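The Peony Cover

Danica had the room until noon, and by ten she had stripped the bed down to the quilted cover, the white one with the red peonies and the little silver studs. Her aunt had bought it in April from a shop called Jomura and had never stopped talking about the price.

"Is that all of it?" Ekua asked from the hall.

"All the black and all the jeans."

"So all of it."

Danica emptied the second drawer onto the bed. She had worked at Procházka for 524 days, and black was what they wore there. She didn't know what they wore at Grusero. The letter gave a start time and a door code, 621, and said nothing about clothes.

Ekua came in and sat on the floor with her back to the radiator. She had offered to help and had so far eaten a pear.

"You could leave some here," she said. "For when you visit."

"Where would you put them?"

"In the drawer. I'm not renting out the drawer."

Danica folded a pair of light blue jeans, then another, and put one on top of the other. The bus took four hours. She could be back any weekend she liked -- she had said so at dinner, twice, and Ekua had passed the bread.

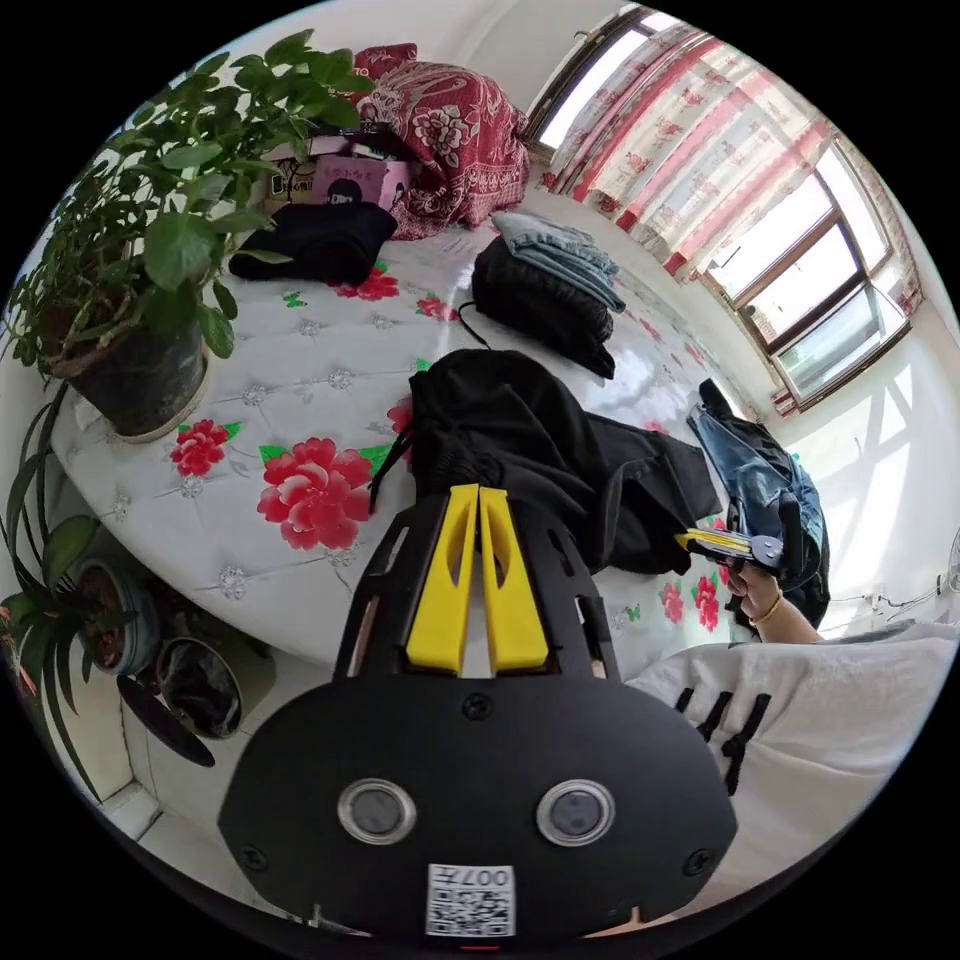 Jeans and black clothes on the peony cover.

"All right," Danica said. "One pair of jeans and a sweater."

"Two sweaters. It's cold here."

Danica opened the bottom drawer again and put in two sweaters. Ekua got up and started on the socks.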